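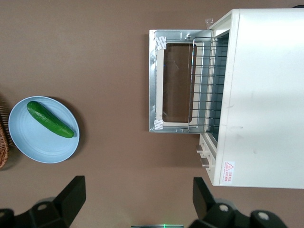

*Cucumber on a blue plate, with a white toaster oven alongside.*

## Visit to the Trikent greenhouse, Tistlow

Sep 20, 2020

The Tistlow site grows long cucumbers under glass, in two bays heated from one boiler house. Trikent took over the lease in March and has since replaced the irrigation controller, a Tomar unit that doses each row separately. The older bay still runs on timers.

Plants stand in coir slabs on raised gutters. Drain water is collected, filtered and returned to a 500 liter mixing tank. We were shown the log for the previous week: humidity was held at 70 percent by day, with one dip to 69 when the roof vents stuck open. The vent motors are original and parts are hard to find.

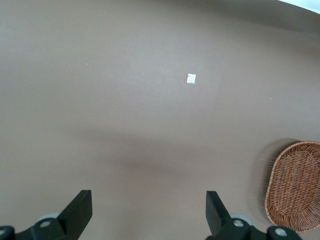 Picking starts early and is done by hand with short knives. Fruit under 400 grams goes to a separate crate and is sold at the gate — the Jamcombe packing shed will not take it. Grading used to be done on site, but the line was sold with the old lease.

The boiler house was the weakest part of the tour. Insulation is missing on the return pipe, and the gauge on the second pump could not be read from the walkway. Our guide said both are on the winter work list.

Visits run in the morning only. Overshoes are issued at the door, and bags stay in the office. Parking is on the north side, past the weighbridge.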